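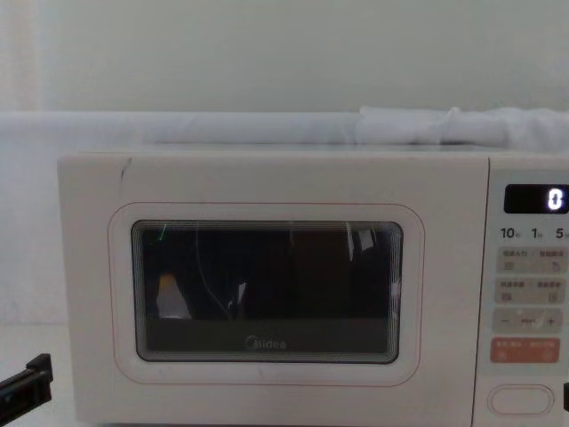 **Han-gyeol Ok**

Protective stop on the right arm during a button press, followed by an uncommanded forward move after reset. The setup is a two-arm cell on a Flarkora controller, firmware 5, with Wurnura parallel grippers on both arms. The task is opening a microwave. The left gripper goes to the lower left corner of the housing and braces it, and the right gripper, fingers closed, presses the oval release button at the bottom of the control panel. The press is a linear move in position mode along the tool axis, with the target set beyond the button surface so that contact is guaranteed.

In 76 runs the right arm went into protective stop 11 times, always during the press. The log entry is the same each time:

```
R: PSTOP external force, tool axis
R: path state = PAUSED
L: path state = HOLD
```

I could live with the stops. The reset is the real problem. On Thursday I acknowledged the fault from the pendant with the right gripper still touching the button, and the arm moved forward immediately, hard enough to shove the oven back and twist it against the left gripper. It then stopped again on the same fault. I had not pressed resume. My hand was on the pendant and not in the cell, but it could easily have been in the cell, as I had been leaning in to look at the fingertip a moment earlier.

What I have checked so far:

- Payload and center of mass on both arms, re-entered from the gripper data sheet.
- Tool frame on the right arm, re-taught. Error at the fingertip is under 2 mm.
- Speed during the press. Halving it reduced the stops but did not remove them.
- Oven position. It does creep backward over a session. I now re-measure it before each run, and the stops still occur.

My questions are why the arm moves on acknowledge and whether the stop itself can be avoided without raising the force limit.

---

**jadthorpe_tech**

Raise the external force limit on the right arm. The default is far too sensitive for pushing anything with a spring behind it. We went up two steps at our site and never saw the stop again. The jump after reset will go away too, as there won't be a reset.

> **Han-gyeol Ok:** I would prefer not to. The limit is part of the risk assessment for the cell, and people reach in between runs. It also leaves the behavior after reset in place for any stop that has a different cause.

> **m_radek:** Please don't do this, and please don't recommend it to people who share a workspace with the arm. The limit is doing its job here.

---

**m_radek**

There are two separate faults here. I would deal with the reset first and keep the cell out of use until it is fixed.

**Motion on acknowledge**

On this controller a protective stop pauses the path, but whether the commanded target is frozen depends on where the target comes from. If the move is a native linear instruction, the target is frozen with the path. If it is streamed from an external process, the stream keeps updating the target while the arm is stopped. The measured position stays where it is and the commanded position goes on to the end of the press. When you acknowledge, the servo loop closes on the current command, sees the whole difference as position error, and corrects it in one go. The path state still reads PAUSED because, as far as the path planner knows, nothing has been resumed.

You don't say how you send the press. If it is streamed, look at the commanded and actual tool positions during a stop. A growing gap between them confirms it.

To correct it:

1. In the streaming process, subscribe to the safety state and stop sending as soon as it leaves NORMAL.
2. Before sending again, read the actual joint positions and use them as the first setpoint.
3. On the controller, set the maximum allowed tracking error at servo enable to a small value. If the command and the actual position disagree by more than that, enable is refused with a fault and the arm stays where it is. The shipped value on our unit was wide open.
4. Test it with the oven removed and a foam block in its place. Trigger a stop by hand, leave the stream running on purpose, and acknowledge. The arm must not move.

Step 3 matters most. The first two depend on your own code being right, and it will be edited again by someone.

Until then, back the arm off before acknowledging. Use the freedrive mode if your release supports it in the stopped state — ours does, though only with the enabling switch held — and clear the contact first. Both hands out of the cell, and nobody else near it.

**The stop itself**

A position-mode press into a stiff object is limited by arm stiffness and by how far past the surface you placed the target. A release button has a short travel and then a hard end. Once the button bottoms out, every further increment of the target turns into force at a steep rate. Halving the speed helps a little because it cuts the overshoot, but the end force is the same.

Replace the press with a guarded move:

- Approach in position mode to a point just short of the button.
- Switch the tool axis to force control, with a target well under the limit and the other axes still in position control.
- End the move on travel or on timeout, whichever comes first. Retract in both cases.
- Check the door separately. Don't infer it from the press. The digit on the display won't serve either unless you have established what it does when the door opens.

Zero the force reading immediately before the approach, in the same wrist orientation as the press. A bias taken in a different pose will eat into your margin and produce stops that look random.

---

**tkw**

Agree with m_radek on both parts. One thing to add about the left arm.

Your log has it in HOLD, meaning stiff position control. With the left gripper braced on the corner and the right one pushing near the opposite side, the two arms are coupled through the oven. If the housing rotates slightly, the left arm resists and part of that load comes back to the right arm. This would fit a fault that shows up in some runs and not others, depending on how the feet happen to be sitting. I can't prove it from what you posted.

Cheap test: put a fixed stop behind the oven, keep the left arm clear, and run the same press. If the stop rate drops, set the left arm to a compliant hold or leave it out of the task altogether. A piece of grip mat under the feet also deals with the creep.

Also check whether a protective stop on one arm stops the other. By default ours are independent.

---

**Han-gyeol Ok**

The press is streamed, through a process called Joo that was written here before I joined. It does not read the safety state at all. I recorded both positions during a forced stop, and the command ran on to the end of the press while the arm stood still, as m_radek described.

The tracking error check at enable was disabled in our configuration. I have turned it on, and the foam block test now gives a refused enable and no motion. Both arms are also linked, so a stop on either one stops the pair. The change to Joo is in review.

The guarded move is working on the foam block but not yet on the oven. I have not run tkw's test with the fixed stop, so the coupling question is still open. The cell stays locked out until the Joo change is merged.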